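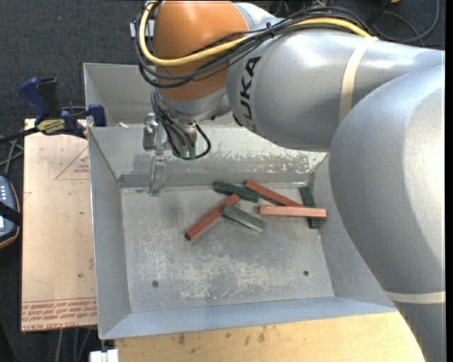
2 min read

Section 8. Showing the bin-picking cell to visitors

Read this before an open day, even if you ran the last one. It covers the block demonstration only. The sales sheet from Manomik says a guest can be "up and picking in moments." Plan for longer than that.

8.1 Before the doors open

1. Walk the cell with the arm powered down. Follow the yellow hose and the black cables from the forearm to the wrist and check that nothing can snag.
2. Check the straps on the forearm by hand. A strap that slides gets replaced, whatever the last person wrote in the log.
3. Tighten the clamp at the corner where the two bins meet. If the bin moves, every taught position is wrong.
4. Put the blocks in the bin, green and red mixed. Let them fall how they like. A neat row makes an easy demo and tells the audience very little.
5. Load the program named Troretti. Do not load Lam, which expects the blocks in fixed places and will look far cleverer than it is.
6. Run the arm empty at low speed, then run 24 picks. Write down the misses as well as the hits.

Note: Scratches on the bin floor are normal wear. Fresh gouges are not. Stop and call Ming-te Liao if you find one.

8.2 During the demonstration

1. Keep visitors behind the floor line. One person holds the stop control and does no talking.
2. Say what the robot is going to try before it tries. Guests are quick to see a plan in what was a lucky grab.
3. Start the cycle and let it run without touching the blocks.
4. If the fingers close on nothing, wait. The program retries twice and then pauses.
5. After a pause, stop the cell, lock it out, and only then reach in to move a block.
6. Invite a guest to choose the next layout. Stop and lock out first, every time.

Caution: Blocks that lean on each other or stand up near a wall are the hard case. The finger can press on one block and shift another. Keep the speed at the demo setting of 300 or lower.

Caution: Never clear a jam with the arm paused but live.

8.3 Questions you will get

"Does it learn?" Not during the demo. It runs the same program at closing time that it ran at opening.

"How reliable is it?" Give the count from your own log. The Kukholm brochure quotes 1,931 picks in a row. Jianguo Guo asked them for the block layouts used in that run and has had no reply, so leave the figure out of your talk.

"Could it sort my parts?" Nothing in this demo answers that. Take a name and a sample part.

8.4 Shutting down

1. Park the arm clear of the bin and cut power.
2. Take out the blocks and count them back into their box.
3. File the log sheet, misses included.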